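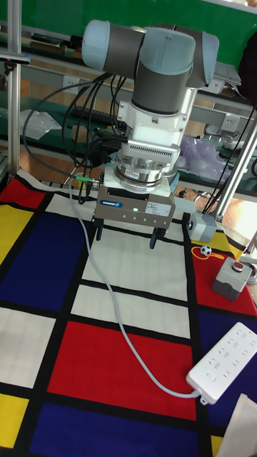

3 Apr 2023

Up early and back to the teeth. I have been putting off the chapter on bread since October, and today I sat down with the Callau notebooks and went through all three again from the beginning. The handwriting is worst in the second. He wrote up the skulls at Hayes in the order they came out of the crates, so the burials are all mixed together and I have to keep going back to the list at the front.

Most of the adults show the same thing: the crowns worn almost flat, the front teeth as well as the molars. The usual answer is grit in the flour, from the grinding stones and from blown sand. I have no quarrel with that. What I want to know is whether the wear is any lighter in the better burials, where people might have eaten more meat and finer bread. Of the skulls he lists, 18 have enough teeth left to be of use, and 11 of those come from plain graves. It is a small number to hang a chapter on.

Wrote to the Istovum list before lunch to ask if anyone had compared rich and poor burials of the New Kingdom in this way. Ate a sandwich at the desk and checked the page references for the abscess section. Two were wrong.
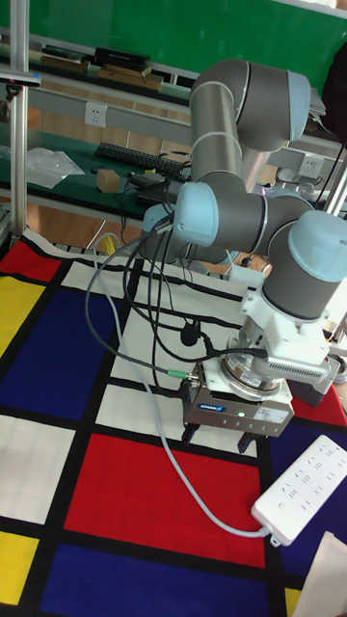
A reply came just after two, unsigned, saying that I should be careful with age. People in the better tombs may have lived longer, and an older jaw is a more worn jaw whatever was on the plate. The writer would not trust any comparison until the skulls had been sorted by age first, and by something other than the teeth.

This is fair and I should have thought of it. Callau gives an age for nearly everyone, but I suspect he got it from the wear, and then I would be going round in a circle. Spent an hour looking for any mention of skull sutures or the pelvis. Found a few, in pencil, in the third notebook. The rest of the bones seem to have been packed separately and he may never have seen them.

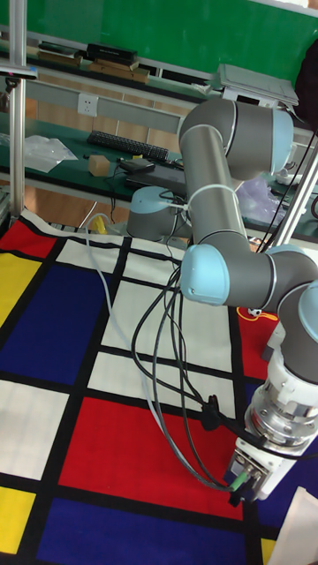

Made a new table with a column for how the age was arrived at, and left most of it blank. Plaltetti want the chapter at up to 500 lines, with the table counted in, so it will have to be kept small – the abscesses can go in a note.

Rain from four. Asked Hayes by email if the long bones are still in store and under what numbers. Started copying out the pencil remarks and got as far as the second crate. Need more index cards, and a new ribbon for the label printer.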